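Job opening: Fault and Safety Engineer, two-arm systems

Kurup is hiring one engineer to take over fault investigation on our two-arm unpacking station. The station unpacks takeout orders: the arms reach into a shopping bag, bring out what is in it and set it down on a desk mat. The position is full time and on site, and reports to Gisela Bustos, head of test operations.

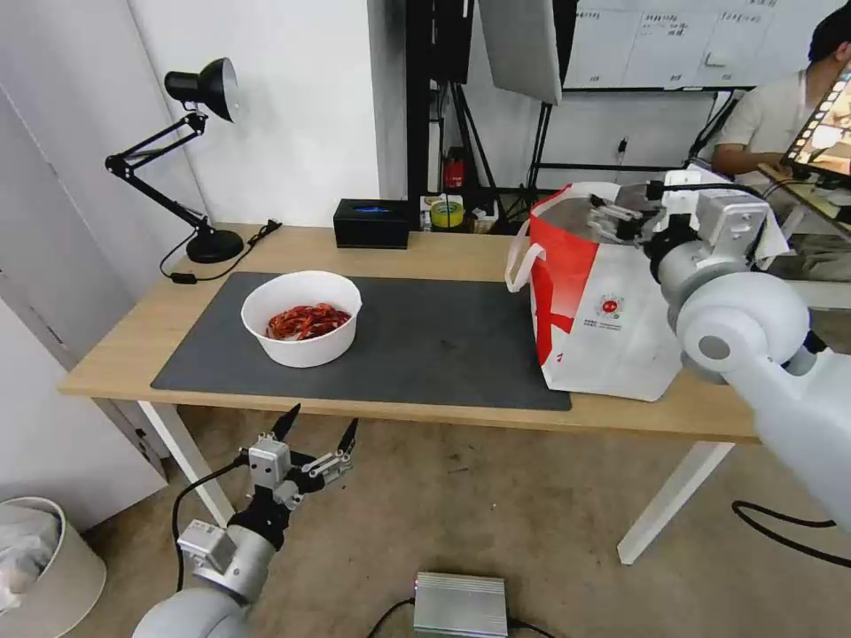
ZINDVILLE -- August

The opening follows a fault that we have not closed. During a bag run, the right arm kept its last commanded force after the controller had logged a stop. The gripper was inside the bag at the time. The arm held for 40 seconds, the bag tore along one side, and the operator cut power at the wall. There were no injuries. The stop button had been pressed once and had registered.

We have since reproduced the hold twice in 135 attempts, both times with the right arm and both times with the gripper below the rim of a bag. We have not reproduced it on an open table. The working theory is that the stop message arrives while the wrist is in force mode and is queued behind the force loop. A second theory, favored by Apinya Bunnag in controls, is a worn connector in the wrist cable. Neither is proven. Force limits on both arms have been lowered until one of them is.

What you will do

Own the fault file from the first report to the signed closure.
Design repeat tests for the hold fault, run them, and write up the ones that show nothing.
Review the stop circuit on both arms, including cable routing and strain relief.
Set the rules for where a person may sit while the arms are powered.
Train operators on the stop drill at the start of each test block.

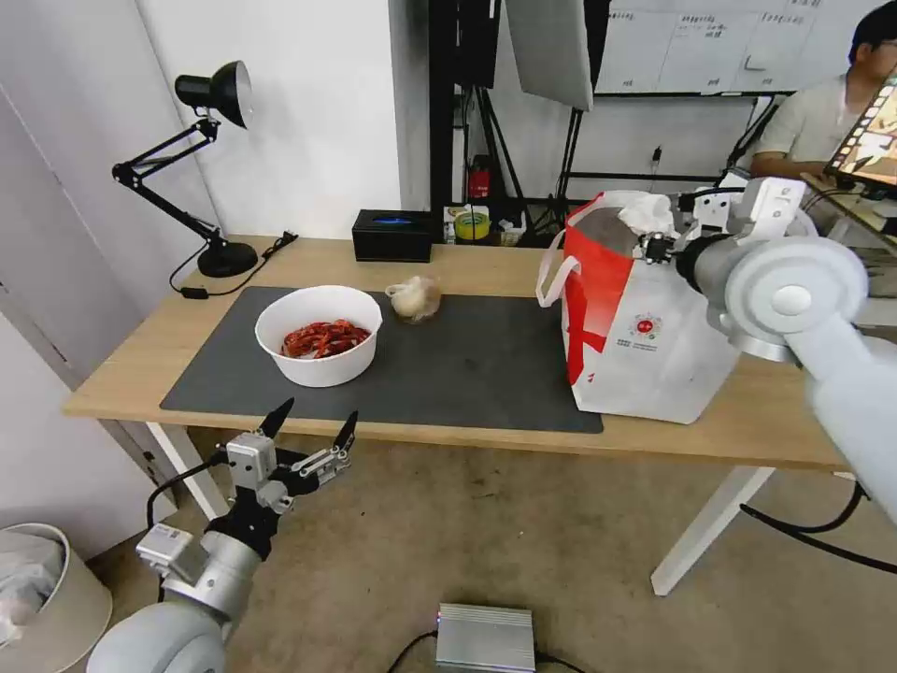
Right arm at the upper edge of the bag, bowl of crayfish or similar shellfish on the mat.

Bags are the hard part of this job. The walls fold, the handles catch, and the force reading at the wrist changes with every crease. A rigid bin gives a clean contact signal and a bag does not. Of the 73 open reports in the file, 37 involve a bag or its handle. Most are minor: a dropped item, a missed grasp, a handle hooked on a finger. Each still needs a cause, and at present many carry the entry "operator reset" and nothing more. You will be expected to reduce that number.

What we need from you

Four years or more of work on powered machinery, robot arms preferred.
Practice in reading motion logs and lining them up with video.
Working knowledge of emergency stop design, with at least one system you can describe to us in detail.
Clear written English. Your reports will be read by operators as well as engineers.
Willingness to stop a run and defend the decision afterward.

Useful but not required: force control, cable harness repair, experience with food handling. Degrees are considered but do not replace any item in the list above.

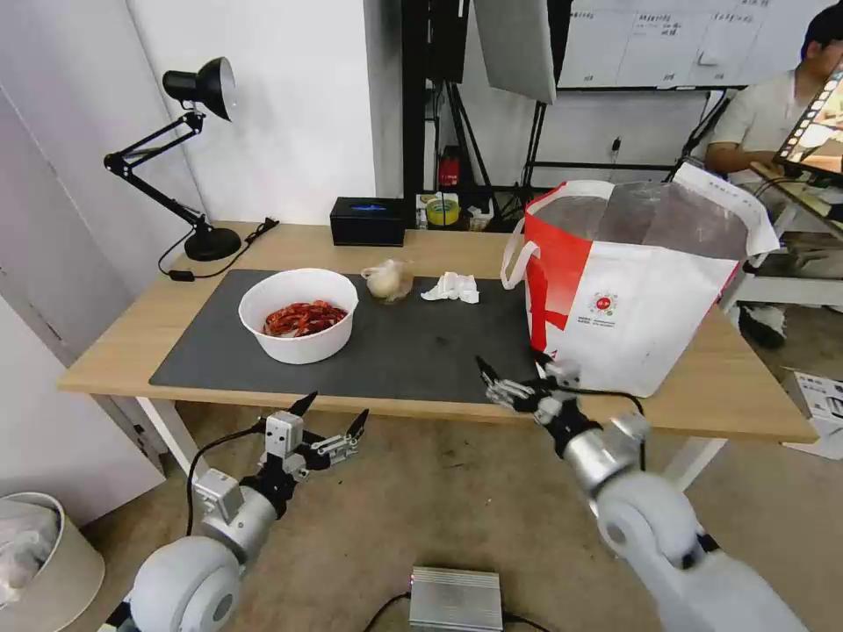
Two-arm station with the bag upright and both grippers outside it.

Working conditions

Test blocks start at 7:30 a.m. and end at 3 p.m., with log review after that. You will be on your feet for much of the block. The station handles real food, including shellfish -- tell us before a site visit if you have an allergy. Hearing protection is not needed. Closed shoes are. 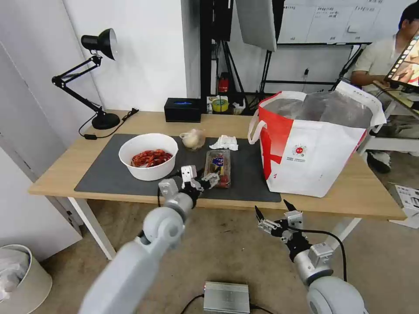
The second half of the interview is a practical exercise. You will get a log from a bag run, the matching video, and 40 minutes to tell us what you would check first and what you would leave alone. Assume a layout with the clear food container toward the center of the mat, one hand just to the left of it, and the other held open below the front edge of the table. Say which hand you would treat as the greater risk if a stop were ignored, and why. We do not grade on finding the cause. Candidates who ask for a missing signal will be told whether we have it.

How to apply

Send a resume and one fault report you wrote yourself, with customer names removed, to Paweena Rojanasak in the Zindville hiring office. Two pages is enough for the report. Applications without one will be returned unread. Questions about the stop circuit go to Apinya Bunnag, and questions about pay and relocation to Manee Phetsri. The position stays open until filled.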